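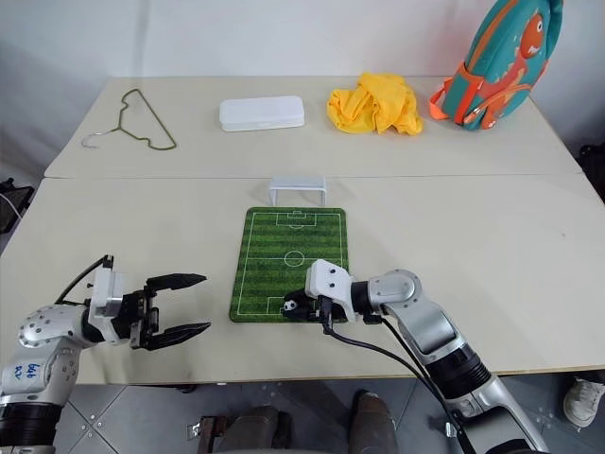 Figure 1. The soccer task on our two tables, right gripper down at the ball.

Project report: getting a two-arm robot to push a ball toward a goal without arguing with itself

So my part of the Tritstead project was the software between "the camera sees a ball" and "the arm does something sensible about it." I picked it because it sounded like the easy part (ha). The arms came with a working joint controller, and somebody from an earlier semester had left us a logging tool called Zurkgate, so I figured I'd write a little planner on top and be finished by June. I did finish in June, but the planner is the third one I wrote.

The task is simple to say. There's a striped soccer mat, a tiny ball near one end and a mini goal just past the other end. The right arm has to get to the ball and move it up the mat to the goal. The left arm stays out of the way with its gripper open. The stuff on the back table (backpack, yellow cloth, hanger, white box) is there for perception, and my code has to ignore it.

Finding the ball

My first detector looked for small round things with black and white on them. It did fine until the gripper got close, and then it fell apart. The fingers are black, the ball is partly black, and once they touch, the two turn into one blob and the ball's center jumps sideways. I spent a whole Monday thinking my calibration was off. It wasn't! The planner was chasing the jump, the arm moved, that changed the blob, and around we went.

What fixed it was pretty boring. The program already knows where the fingers are from the joint angles, so I project them into the camera view and mask those pixels before I look for the ball. If less than a third of the ball is left after masking, I stop trusting the camera and keep the last good position for up to 7 frames. After that the arm backs off a bit and looks again.

The mat helped more than I expected. The white lines give me the corners of the field, and from those I get a transform from camera pixels to mat coordinates. I recompute it at the start of every run, so if somebody bumps the mat between runs it doesn't matter. If somebody bumps it during a run, too bad.

Planning the push

Version one planned the whole path at once and played it back. Version two replanned on every frame and shook like crazy. Version three, which I call Brunen for no good reason, plans a short push, does it, looks, and plans the next one. It uses 5 waypoints per push, and the last one is always a small lift so the fingers don't drag the ball backward on the way out. I forgot the lift at first and couldn't figure out why we were scoring on the wrong side.

The left arm gets a keep-out box around it. I started with a box that was way too big, and the planner kept telling me there was no path to anything. Shrinking it took one line of code and two afternoons of being scared to press enter.

Testing

I ran 3000 simulated pushes before trying the new version on the real arms. The simulator said 1172 of them needed at least one "back off and look again," which seemed like a lot, so I went through the logs. Most were starts where the ball sat right against a finger. I added a check that opens the gripper and moves it clear before the first look, and reruns of those starts went much more smoothly.

On the real setup I only checked by hand and kept notes, so I'm not going to put a success rate in here. The worst leftover problem is a ball that stops in one of the corners, where my approach angle runs off the edge of the mat and the planner just gives up.

Still to do

Move the settings out of the code and into a config file. Write a decent replay viewer for Zurkgate, because scrolling through text logs is awful. Try the Bielecka tracker in place of my "keep the last position" trick. And let the left arm do something! I have a half-working branch where it plays goalie, and it's the most fun I've had all semester.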